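Akora Student Robotics Project
Progress report to the Dranonton Education Fund
Oct 9, 2026
Prepared by the project supervisor

Your office asked for a plain account of where the money has gone and whether the students are likely to finish. The short answer is that the first part is easy to report and the second I would not bet on yet.

The task has not changed since the January application. A robot arm should take a hard drive in its caddy, bring it to a server chassis, line it up and seat it, then do the reverse. The application called this "a simple pick and place exercise." I signed it, so I share the blame for that sentence. A drive caddy has to go in straight, and the gripper the students are using is wide compared with the gaps it has to work in.

Spending to date is $3427, nearly all of it on gripper parts, cables and replacement caddies. Receipts are in the attached folder. The line for outside training is untouched. I was never convinced we needed it and would like to move it to parts, if you allow that.

Since the last report the class has dropped the Paiva control program it started with and moved to one the students wrote themselves, which they call Clukurer. I was against the switch. It cost us most of a month, and the early versions did nothing that Paiva had not done. The current version does handle the approach to the chassis better, mainly because the students can now change the angle of the wrist without rewriting the whole motion. I still think a month was a high price.

The log for the latest round of trials shows 85 attempts at insertion. Of these, 40 ended with the drive fully seated and no one touching anything. The application promised a success rate of 90 percent by the end of the school year. I have seen the 40 described in a class presentation as "nearly half," and that is correct, but nearly half is a poor result for a machine that is meant to do this unattended. I also asked for the failures to be sorted by cause, and so far only the obvious ones have been.

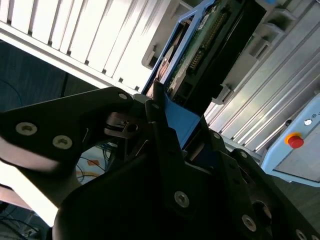
Natnael Weldu disagrees with my reading and asked that it be put in the report: the count is unfair because it mixes the old grip with the new one, and if you take only the attempts with the new grip the number looks a lot better. We changed the finger position partway through, so those are two different machines as far as I'm concerned. I would also say that getting it wrong in a way we can repeat is worth something.

I accept the point about mixing the two grips. I do not accept the better number, at least not yet, as the new grip was tried only with the chassis in one position. When I asked for the chassis to be shifted slightly between attempts, the students agreed to do it and then ran out of lab time. It is first on the list for the next session.

Removal has had less attention than insertion, and I suspect it will be harder. The fingers have to get down to the carrier without pushing on the parts next to it, and they need something to hold once they are there. Two ideas are being argued over, a narrower fingertip and a small hook.

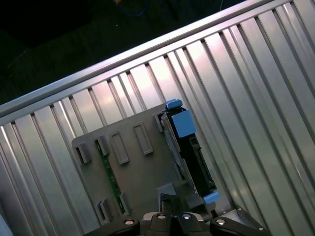 I have told both sides that I will approve one set of new parts, and that they need to bring me a drawing and a cardboard mockup before anything is ordered. The hook group has a drawing. The narrow fingertip group has a lot of confidence.

Attendance has held up better than I expected. The students have logged 67 hours in the lab outside class time. I don't put much weight on hours as a measure of learning, but you asked for the figure. The written notebooks tell me more, and they are uneven. A few are good enough that a stranger could repeat the trial from them. Several stop for weeks at a time.

Before the next report I expect to have trials with the chassis moved, failures sorted by cause, and a first attempt at removal with whichever fingertip is chosen. I do not expect 90 percent. If the fund would consider a lower target for insertion, with removal reported separately, I would rather agree on that now than explain a miss in the spring.

Decisions needed from your office: whether the training money can be moved to parts, and whether the target can be revised.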